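Why Does Cloth Crumple?

Drop a book on your bed and it stays book-shaped. Drop a shirt on your bed and it turns into a small mountain range with sleeves. Grown-ups tend to blame you for this. Science is a little kinder.

Cloth is made of threads, and the threads are very thin. In most cloth they are either woven, going over and under each other like the strips in a paper basket, or knitted, joined in rows of tiny loops. Both ways leave the threads a bit of room to slide. So cloth can bend left, right, up, down and in directions you didn't ask for.

A sheet of paper bends too, but it has opinions. It will curl one way or the other, and if you try to wrap it around a ball it complains and gets sharp creases. Cloth just slumps. Wherever there is too much of it and not enough space, the extra goes up into a ridge or down into a valley. That is all a fold is: cloth with nowhere else to go.

How to Read a Rumple

Plain cloth is the best kind for looking at folds. Stripes and dinosaurs are very nice, but they get in the way. On a plain navy blue piece, like the one lying in a heap on the green cloth, the only things to look at are light and shadow. The top of a long fold looks slightly lighter. The blue beside it is darker, where less light gets in. Your brain takes those two blues and builds a hill out of them, without being asked and without charging you anything.

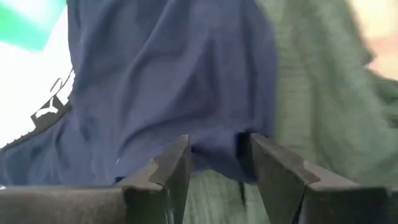
The Specks

Dark cloth has another talent, and it is telling on people. A crumb on a cream-colored sweater can live there in peace for days. Put the same crumb on navy blue and it may as well be wearing a tiny hat.

Many specks on dark clothes are lint, which is a polite name for bits of other clothes. Threads are made of shorter hairs called fibers, and fibers wander off when fabric rubs against fabric. Some of them settle on whatever is nearby. If that happens to be your good blue pants, well, the fibers have no manners.

Can You Make It Flat Again?

Mostly, yes. Soft folds, the big curvy ones, will often go away if you lift the cloth by two corners, give it a shake and lay it down again. Gravity does the rest and wants no thanks.

Wrinkles are more stubborn. If cotton has been squashed for a long time, its fibers get used to the squashed shape and would rather keep it. Heat and a little water help them let go, which is how an iron works. (The iron is a job for a grown-up. You may supervise.)

Try This

Take a plain dish towel and drop it on a table from the height of your chin. Draw the outline it makes. Pick it up and drop it again, ten times in all, with a new drawing each time. Try to get two drawings that match.

Take your time. The towel isn't going anywhere.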